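Clearing and Resetting a Shared Table: Final Report

Submitted by Algirdas Petrauskas, 2026-08-13
Module: Household Objects and Everyday Order

1. Background

The project examined how people return small household items to their places after a shared table has been used. Earlier work in the module dealt with storage furniture. The present report is limited to the tabletop itself and to the objects that most often stay on it: plates, trays, and lidded containers.

The work was carried out in the Brivel study room between December and the end of the summer term. A total of 49 sessions were recorded in writing. In each session a participant was asked to clear the table and then to lay it out again for the next person, without instructions on order or position.

2. Method

Participants worked alone and were given 15 minutes. Notes were kept on a printed form with three headings: what was moved first, where it was put, and whether it was moved again before the end of the session. The forms yielded 383 separate entries. Sessions in which the participant stopped to ask for guidance were kept in the record but marked.

Trays and containers were chosen from those already in the study room. No new items were purchased, although a set of stacking boxes was considered and rejected on grounds of cost.

3. Findings

The tray was the item most often placed first. Participants tended to put it near the middle of the table and to arrange the other things in relation to it, even when it was left empty. Several wrote afterward that the table "looked finished" once the tray was down.

Lidded containers caused more hesitation. A lid that opens to the side takes up space beyond the container, and participants who had set one close to the edge frequently moved it inward later – in 20 sessions this was the last change made.

Small plates were moved most often. They were light and were treated as temporary, set down wherever there was room.
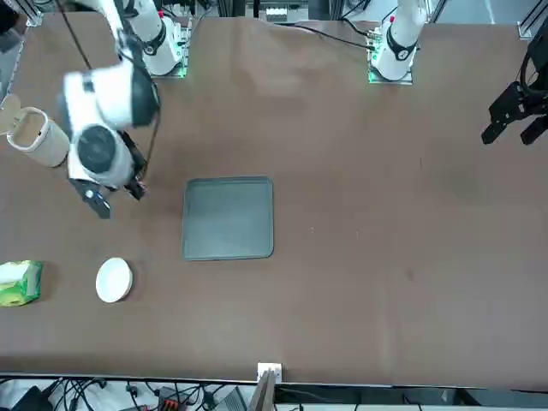 The unused part of the table also deserves comment. Many participants gathered everything toward one side and left the other clear. Asked about this, they gave practical answers: a person arriving with a bag or a book would want somewhere to put it.

4. Limitations

All sessions took place at one table, and the results cannot be extended to narrower or round surfaces. The form did not record which hand was used, an omission noticed only after the first month.

5. Further Work

A second series is proposed using a smaller table and the same items, with the container lid removed in half of the sessions. The forms are held with the module office and may be consulted on request.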